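Packing Operative (Eggs and Dry Goods), Part-Time

Vadarley, packing room
Reference: 200/7
Closing date: 15 April 2023

Vadarley supplies small packs of eggs and dry goods to farm shops and village stores. We are looking for one packing operative to start in May. The post is permanent, at three shifts a week, and reports to Randi Wallin.

The work is mostly eggs. They are brought to the table in bowls and moved into clear plastic cartons. Our smallest carton has four cups, two by two, and is the one most shops order. Each egg is checked for hairline cracks and dirt before it goes into a cup. Cracked eggs are set aside and entered on the reject sheet. On a normal shift the room packs some 800 eggs.
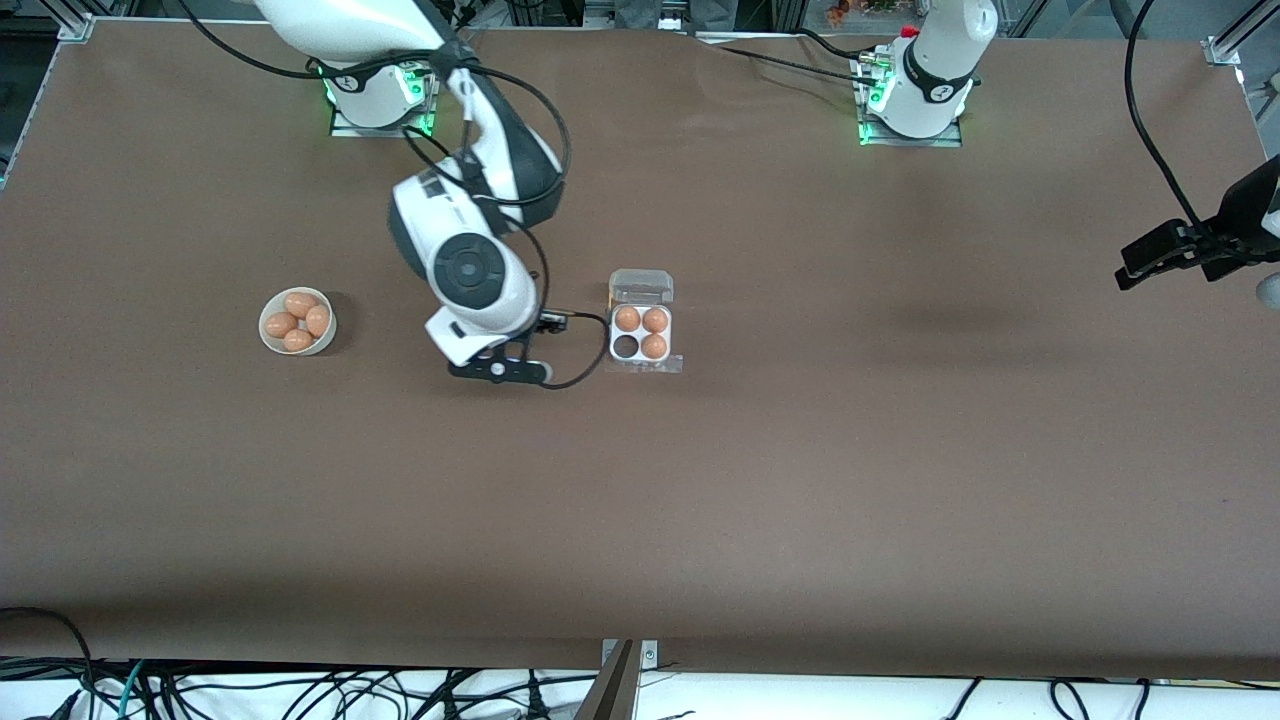
Cartons are closed, labelled with the packing date and stacked in trays for the cold store. Lids must be fully shut along the front edge. Tables are wiped down between batches and at the end of the shift. Dry goods are packed in the last hour, by weight, from the Dendimico order list.

Applicants should have:

- steady hands and good close sight, with glasses if needed
- enough written English to fill in batch and reject sheets
- a food hygiene certificate, or willingness to take one in the first month

Packing experience is useful but not required. Most of the shift is spent standing. Coats, gloves and hairnets are supplied. Anyone with an egg allergy should speak to us before applying.

Send a one-page letter and the names of two referees to Veronica Onu at the Vadarley office, quoting the reference. Shortlisted applicants will be asked to a short trial at the packing table, which is paid.

Recent vacancies
Cold Store Assistant, Vadarley
Delivery Driver, Brukmont
Label and Stock Clerk, Dendimico
Weekend Cleaner, Hamdan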